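Workshop notebook, Thursday
Posted by the Onia bench

Reproofing tests, day 4
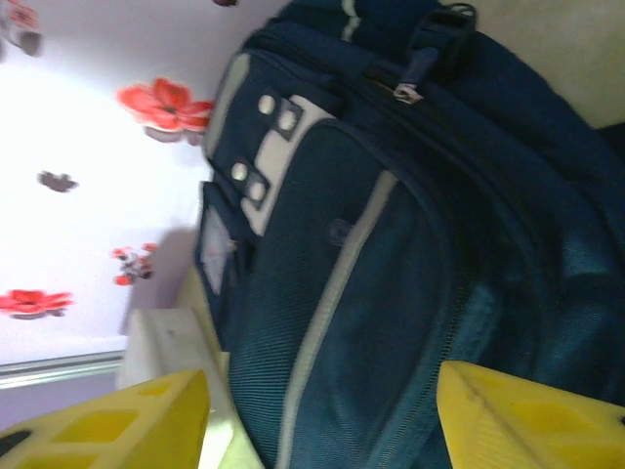
Wash it first, came the reply from the Udeck end when I asked why my first swatches were drinking water like a sponge, and don't even think about spraying until the old finish is off. Fair enough! I'd skipped the wash on half of them (impatient, as usual) and those are the very ones that wetted out.

So, started again this morning. Soap flakes in warm water, 300 ml per swatch, soft brush, two rinses, then on the line over the sink till after lunch. The Wasutitz wax went on the left-hand row and the Illés spray on the right. I like the wax, it smells lovely and you can see where you've been, but it drags horribly on anything ribbed and I ended up going over those with the hairdryer just to get it to sink in.

Drip test at four o'clock. Best waxed swatch held its bead for 101 minutes, best sprayed one managed 47, though I think I was stingy with the spray near the corners so I want to do that row again before anybody quotes it at me. Seams are still the weak spot on both. Water creeps along the stitching and comes out somewhere else entirely, very annoying, and the zip tape is nearly as bad.

To do: more blotting paper, new nozzle for the spray, find the lid of the wax tin. Swatch 9 is under the kettle tray if you're looking for it, please leave it flat.

Last updated: Thursday, 5.40 pm
Contact the bench | © Onia workshop | Back to top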